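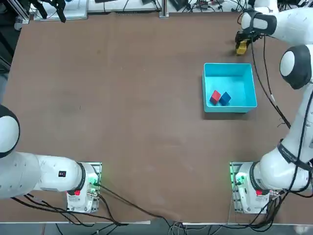
Patience, which the Quran calls sabr, is mentioned so often in the Book of Allah that many of us have stopped hearing the word. It is offered at funerals, in hospital corridors and after a failed examination, usually with a hand on the shoulder and very little explanation. The purpose of this post is to set down what our sources say about it, following the notes I prepared for the evening study circle in Prinholm during March.

The Arabic root carries the meaning of restraining or holding back. A person who has sabr holds the heart back from despair, the tongue from complaint against Allah's decree, and the limbs from acts such as striking the face or tearing the clothes. The meaning is active. Several members of the circle had grown up with the idea that patience is simply waiting, and it took us most of one session to put that idea aside.

The verse with which most teachers begin is verse 155 of Surah al-Baqarah. Allah tells the believers that they will certainly be tested with something of fear and hunger, and loss of wealth, lives and fruits, and He then commands that good news be given to the patient. The commentators draw attention to the word "something." The test is a portion, measured by the One who sends it. The verse that follows describes the patient as those who say, when calamity strikes them, "Indeed we belong to Allah, and indeed to Him we return." These words are now heard almost entirely at the news of a death, although the verse does not restrict them in this way. They may be said over lost money, poor health or a disappointment at work.

Scholars have commonly divided sabr into three kinds. The first is patience in obeying Allah, as in rising for Fajr when the body would prefer to sleep. The second is patience in keeping away from what He has forbidden. The third is patience with what He has decreed, such as illness and bereavement. Most people think only of the third. The first two are required of us on every ordinary day, including those days on which nothing painful takes place, and it was on these that the questions from the Jenden families were most numerous.

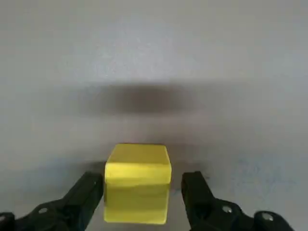 The question of timing also deserves attention. It is related in Sahih al-Bukhari that the Prophet, peace be upon him, passed by a woman weeping at a grave and advised her to fear Allah and be patient. She did not recognize him and told him to leave her alone. When she learned who he was, she came to his door to apologize, and he told her that patience is at the first stroke of the calamity. Grief softens with the passing of months for nearly everyone. What is praised in this narration is the restraint shown when the news is new.

This should not be taken to mean that tears are forbidden. When his infant son was dying, the Prophet, peace be upon him, wept, and when he was asked about it he answered that it was mercy. He said that the eyes shed tears and the heart grieves, and that we say only what pleases our Lord. He lived to the age of 63, according to the best-known reports, and within that life he was orphaned, lost his wife and his uncle in close succession, and buried all of his children but one. Those who tell a grieving mother that crying shows weakness of faith are asking of her something that he did not ask of himself.

On the matter of what to do when the chest feels tight, the closing verses of Surah al-Hijr, the surah numbered 15, are of great help. Allah says to His Messenger that He knows his breast is constrained by what the people say. The instruction that comes next is to glorify the praises of his Lord, to be among those who prostrate, and to worship until the certainty comes to him - and certainty here is explained by the commentators as death. The feeling is acknowledged first and the instruction is then given.

Verse 6 of Surah ash-Sharh, "Indeed, with hardship comes ease," repeats the verse before it almost word for word. A brother who had traveled from Taipe asked why the ease is said to be with the hardship and does not come after it. Some commentators hold that the word shows how near the relief is, and others that each hardship already contains some ease for the person who looks for it. I would ask readers who have studied the matter under a qualified teacher to write to me if they know of further views.

The next set of notes will deal with gratitude, which the scholars regularly pair with patience. The circle will read Surah Luqman beforehand, in translation for those who do not read Arabic.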